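Notes from the Garo bench

Govham shop newsletter, 10 Nov 2024

I promised last time I'd write something about the data side of Garo, and then I put it off, because the data side is the part where I spend whole afternoons moving plastic bins from one spot to another and it's hard to make that sound like progress. But a few of you in the Clusville office wrote back asking what we do all day over here (fair!), so let me have a go.

The short version: we're collecting demonstrations. A person guides the arms through a job, the whole thing gets recorded, and later the recordings go into training. One run of one job is what we call an episode, and the target for this round is 3000 of them. We started in April with a much smaller number in mind, and it grew every time we looked at the results, which anybody who has done this kind of work will find very familiar.

The job this time is bins and other open containers. Pick one up, move it, set it down, put one inside another. I like it a lot more than the blocks we did over the summer. Blocks are polite. You can grab a block from nearly any side and it will forgive you. A bin has thin walls and a big hollow middle, and if you come down in the wrong place the fingers close on nothing at all and you've recorded a very nice clip of a robot pinching air.

We do keep some of those, by the way! A miss followed by a good recovery is worth having. The arm has to learn what to do after a bad grab as well as how to make a good one, and if every example is perfect it gets very confused the first time something slides an inch to the left. What we throw out are the runs where the operator gave up halfway, or where somebody bumped the table.
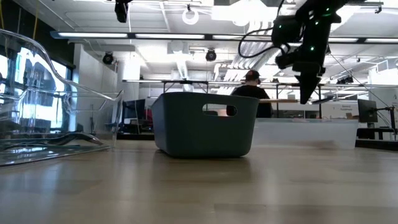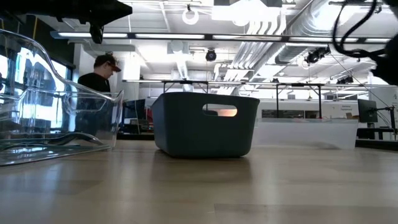 The dark bin and the clear plastic on the left are a good pair for showing what makes this round tricky. A dark bin on a pale table is about as easy as it gets for a camera. Clear plastic is a whole other animal. You see the windows through it, you see the lights on it, and the edges bend everything behind them, so what the model gets is a shape made mostly of other things. Our first pass at training, on 310 episodes, did fine with solid colors and then went after the clear pieces as if it was guessing. I watched it reach for a reflection once and hold perfectly still, like it was thinking it over. I felt for it.

So we changed the mix. Clear and frosted pieces now turn up in a much bigger share of the runs, sometimes as the thing to be moved and sometimes just sitting nearby being unhelpful. We also quit pulling the blinds. I know there was a long thread about this, and I was on the pro-blinds side of it, and I've come around. If the arm only ever learns under steady light, it will only ever work under steady light, and the people who end up using it are going to have windows.

The other big change is the reset. After each episode somebody has to put everything back for the next one, and people are terrible at random. I'm terrible at random. Left to myself I put the bin down in the same comfortable place, square to the table, every single time — I checked, it was embarrassing. Now we have a deck of 31 layout cards. You flip one, you set the table the way it says, you go. It slowed us down for the first few days and now I hardly notice it. If anybody wants the cards for their own setup, I'm happy to send the file over.

We have 3 operators trained up at the moment and I'd love more. Everybody drives the arms a little differently. One of us swoops in fast and brakes late, one creeps in from the side, and I apparently hover for ages before I commit to anything. All of that is useful in the mix, as long as no single style swamps the rest, so new hands are really welcome. It takes an afternoon to get comfortable. Your shoulders will complain the next morning and then they get used to it.

A couple of housekeeping things while I have you. The Mykhailiuk labeling tool has been updated, so please grab the new version before you mark any more episodes. The old one was saving the end point a little early, and I had to go back and redo a stack of mine. Also, when you write the note for a run, please write what happened in plain words. "Weird" is not a note! "Left finger caught the rim and the bin tipped" is a lovely note and I will think well of you all day.

Next up is lids. I've been avoiding lids. If you've got spare ones at home that have lost their containers, any size, snap-on or loose, drop them in the box by my desk and I'll put them to work.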